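I've been on a painter's tape kick all spring, and I have to share what I've learned, because this stuff is good for so much more than painting! A roll lives in my kitchen drawer, another in the garage, and a third in the car (don't ask how often I've needed that one).

**Label everything.** Leftovers, paint cans, the mystery jars in the back of the freezer. Write on the tape before you stick it down, and press the ends hard. It usually lets go of plastic lids without leaving gunk, even after a run through the fridge.

**Give every job its own patch.** When I'm sorting screws or craft bits, I tape off the bench into sections, one for each kind of thing. My neighbor Maxine Paewai does the same for her kids on rainy days, and the squabbling over elbow room dropped to almost nothing.
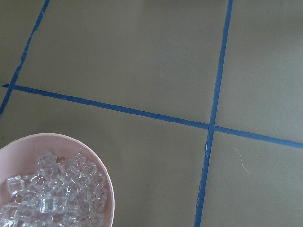 **Go easy when you peel.** Pull it back slowly over itself at a low angle – never straight up – and it comes away in one long ribbon, so satisfying! If an end tears, rub it with your fingertip until a corner lifts, or warm it for a few seconds with a hair dryer.

**Store the roll in a zip bag.** Dust and dried-out edges are what make tape shred. I lost a whole roll last July by leaving it on the garage windowsill, right in the sun. A bag fixes that.

**Mark your drill depth.** Wrap a little flag of tape around the bit, and when the flag sweeps the dust away, stop. I hung 6 shelves this way over one weekend and didn't go too deep once.

**Hang pictures with it.** Run a strip across the back of the frame, poke holes where the hangers are, then move the strip to the wall and level it. Nail right through the marks and peel the tape off. I did our whole stairway before lunch!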